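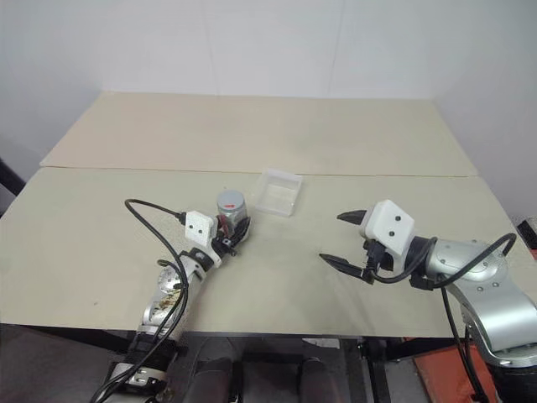 2 min read

Home Clubs Science Tech News Make It Ask Us

Can a robot put a can in a tub?

Sounds easy. You could do it half asleep. But the kids in the Skullo robotics club have learned to be suspicious of the word "easy", and you should be too.

The club's robot has two arms, and each arm ends in a gripper with two black fingers. One gripper is holding a silver can. The other is wide open. Between them is a clear plastic container, and the job is to get the can inside it.

Is the robot smart? Not very. It doesn't know what a can is, or what lunch is. It copies. A student moves the arms through the job over and over, and a computer stores every go. Last September the club recorded 205 goes for this one job. You probably needed one.

See-through plastic makes things harder. Cameras look for edges and colours, and a clear tub mostly shows whatever is behind it. Squeezing is tricky as well — too soft and the can slips, too hard and it gets a dent.

Club leader Guðlaug Thorlacius keeps score on a whiteboard. In the first big test the robot finished the job 46 times out of 165. "That's a fail in any maths class," she told us.

So when an ad says a robot will soon tidy your room, ask some rude questions. How many tries did it take? Who picked up the stuff it dropped? Did they move the tub to a new spot, or leave it where the robot expected it? The club tried moving theirs by the width of a hand, and the score went down again.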